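Ticket: Premiere livestream keeps dropping, Putville screening of the Makholm motocross film
Status: Solved (I think)
Category: Streaming / Audio out of sync
Opened by: Brenadora front desk

Hi support, me again. We run the Brenadora, a one-screen theater in Putville, and we're taking your feed for the Makholm dirt bike documentary in May. We did our first full test last night using the Herrera player box you shipped us and it did not go great, so I'm writing down everything while I still remember it.

What happened: the picture came up fine at 7:10pm and looked gorgeous (the dust! the colors!). Then after 26 minutes the whole thing froze on a rider halfway over a jump, and the sound kept going without him. The player showed error 355 in the corner. I pressed Back, then Home, then Back again, and it came up on the menu like nothing had happened.

Second try, same spot, same rider, same error. So at least it's consistent!

Things I tried before bugging you:

Restarted the player from the menu. No change.

Pulled the power, waited five minutes, plugged it back in. It got past the jump this time and I did a little dance in the projection booth, and then it froze again during the desert race.

Swapped the network cable for the spare one in the drawer. Same thing.

Turned off the lobby wifi in case the ticket tablets were hogging the line. No difference that I could see, and the ticket tablets were very unhappy with me.

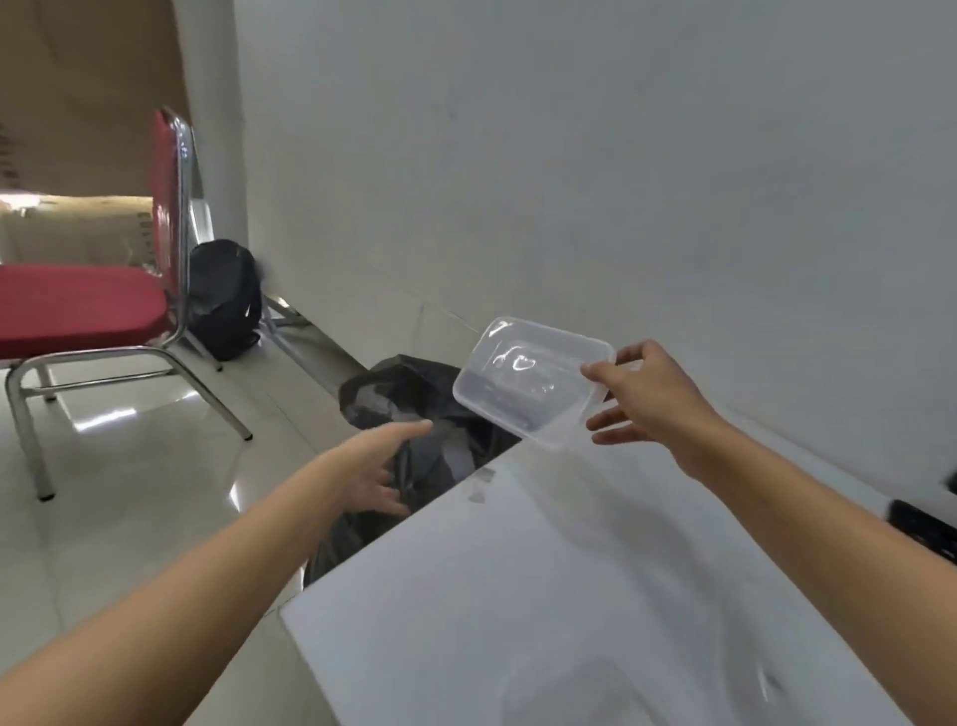 Next morning update. I found the support page for error 355 and it says "content buffer interrupted," and then it says to contact support, so hello. I also checked the speed on the booth line and got 44 down, and your setup sheet asks for more than 26, so I don't think we're short on speed. Could you check that on your end? I don't totally trust the website I used, it had a lot of ads.

One more thing I noticed - the sound was a hair behind the picture even before the freeze. You can see it best in the interviews, when people's mouths close and the last word is still coming. With engines you'd never know.

Update, 2:30pm. Your chat person had me go into Settings, then Playback, and switch from "Live" to "Store and play." I didn't even know that was in there! It took most of lunch to download the test reel but it's all on the box now. They also had me set the audio delay from 5 to zero. I'm guessing it came that way, I know I never touched it.

Update, 6:15pm. Ran the entire reel start to finish with no freeze. The rider lands his jump, by the way, and it's a good one. Sound is right on the mouths. I ran the desert race part twice more just to be mean to it and it held up both times.

Still open, if you don't mind keeping the ticket going a bit longer:

When does the real film show up for download? I'd like to have it on the box at least the night before. We've got the local riding club coming and they're bringing bikes to park out front, so I really don't want to be up in the booth pressing Back and Home with a full house.

Will the live Q&A after the movie still work if I'm on Store and play, or do I need to flip back to Live for that part? And if I flip back, does the audio delay stay at zero?

Thanks so much, you've all been very patient with me. Evenings are best if you need to call, I'm in the booth from 5 on.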